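[flurton-stewards] Re: Saturday picket rota and the "productive dialogue" letter

From: Piret Avotiņš
To: flurton-stewards list
Date: 15 January 2024 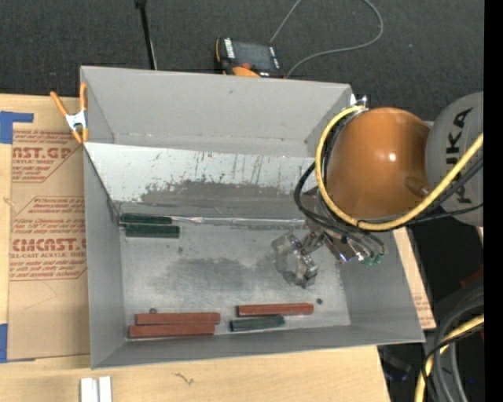 1. The letter

I have now read the Zomach letter twice, once with coffee. Management is "committed to a productive dialogue" and would like us to suspend the picket while it takes place. They were committed to the same dialogue in December, when it lasted 13 minutes and they validated our parking.

Jagadeesh wrote:

> Before we all get carried away, the letter does mention the night
> differential for the first time. I think we should at least go and
> hear them out. The Rowbotham local turned down a meeting last year
> and got hammered for it in the paper. We can talk and picket in the
> same week, people have done it before.
>
> Also, who has the good megaphone?

I don't disagree with going. I disagree with going on their terms. The letter "mentions" the night differential the way my uncle mentions paying me back. If they want the line down, they can put a number on paper first. Hatsue is drafting a reply that says so in politer language than I managed, and she'll post it here before it goes out. Please comment on the draft and leave the font alone this time.

2. The rota

Saturday, Flevier Road gate, 9 to noon. We have 16 names down and I would like 27, and I would like them to be different people from last week. Kazuhiro has done every early slot since the walkout and his wife has started asking me when he's coming home.

The afternoon is thinner. If you can only do an hour, do the hour.

3. Hardship fund

Akihiko needs claims by Thursday night. Attach the pay stub. A photo of the pay stub is fine, a description of the pay stub is not.

4. The regional office

They have offered to send someone to "help shape our message." I said our message was on the signs. They're sending him anyway, so be nice, and give him a sign.

5. Megaphone

It's in my trunk. The siren button sticks.

Piret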